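Ticket: Verses out of place in the Jolter reader, lamrim commentary
Site: Lurnorby Dharma Library
Opened: November 24, 2022
Opened by: Priit Rebane
Status: Closed

Problem
The root verses in the lamrim commentary do not show inside their shaded boxes. The box comes up empty and the verse prints next to it, in the margin. The students read the verse first and then the explanation, so they lose their place. It began after the September update to Jolter. The printed book is fine.
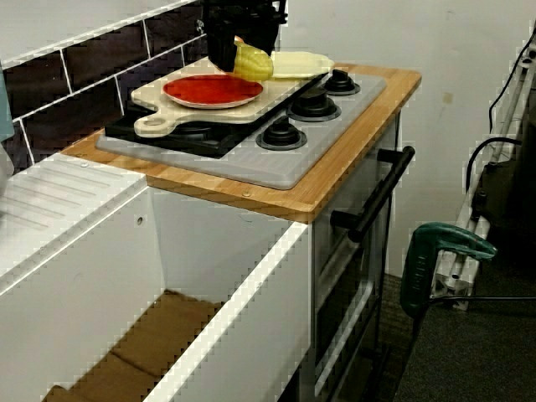 Checked the file on the Ilgate server first. No verses are missing and the Tibetan spelling is correct. Each verse has simply landed outside its box, the way the toy corn lies beyond the red plate with nothing on the plate itself. Refuge prayer and dedication are not affected, as they were never boxed.

Tried
Cleared the reader cache. No change.
Opened the same chapter on a tablet and on a laptop. Same result on both.
Went back to the old style sheet. Verses moved into the boxes, but the footnotes vanished.

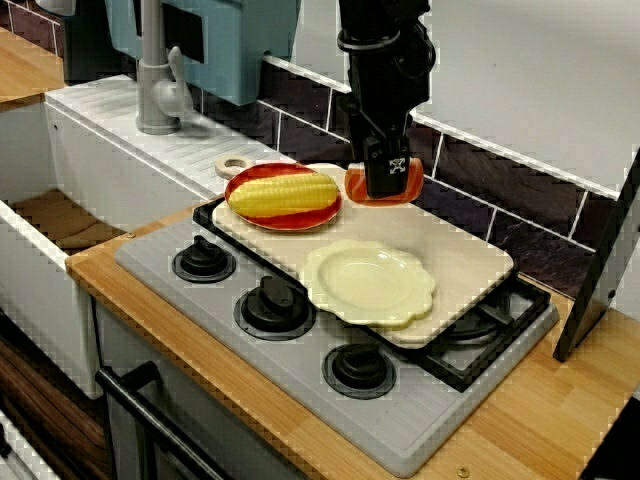

Put the new style sheet back and edited only the verse rule, which had a width of 300 where the old one had 330. With the old number the verse on page 283 sits in its box and fills it almost side to side – much like the corn on that red plate, which runs nearly the full width. Footnotes stayed where they were. The long verse on impermanence also fits without breaking.

Still open: the title bar on small screens. 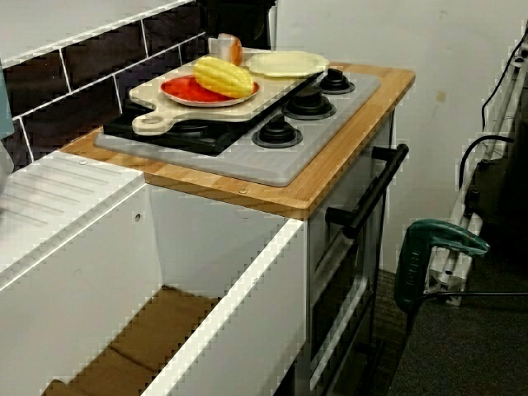

The chapter on bodhicitta opens with a line of homage, and on a phone the title bar sits on top of it. Scrolling does not help. Most of the line is hidden, like the black burner plate under the cutting board, and only the end of it can be read. Added a top margin to the opening line and it now shows in full.

Search
Ñahui, who leads our evening study group, could not find her own talks on patience by name. Search was dropping the first letter of her name. Rebuilt the index on Ilgate with accents kept.
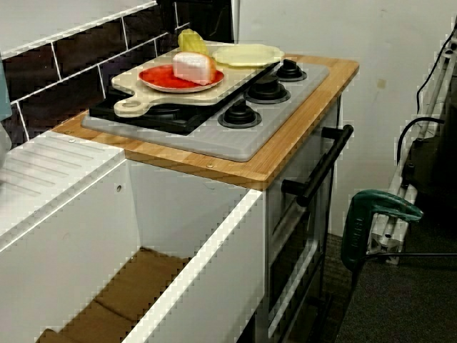

After the rebuild, her talks come up with or without the accent. Version 2 of the commentary file is on the server and the old one has been taken down. Anyone who saved a copy for reading offline should delete it and download the chapter again.

P. Rebane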